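Published Wednesday, May 3, 2023, by the Skekholm Open Day Office

Participants are sought for the Liyanage open day at Skekholm in June. Adults with no technical training are invited to try a hand-held gripper on everyday goods. The fee is 389 kronor per session.

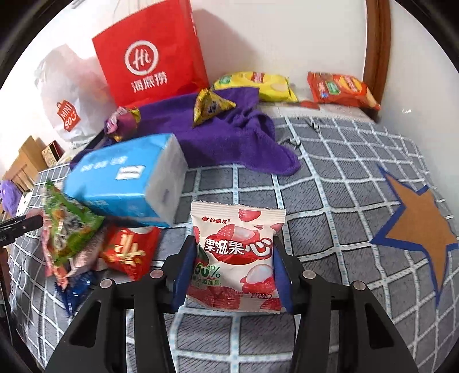 Gripping a lychee-flavoured snack packet.

Each participant completes one supervised session and a short written form. Applicants must be able to stand throughout.
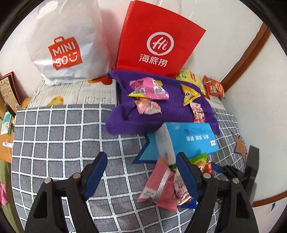 Sessions follow the household programme drawn up by Brastus. Participants will handle light, wrapped goods on soft surfaces, such as the snacks scattered over the folds of a purple cloth, and will be asked to pick up one packet at a time. Applications should be made in writing, quoting reference 366.

Contact: Open Day Office, Skekholm | © 2023 Zullov | Back to top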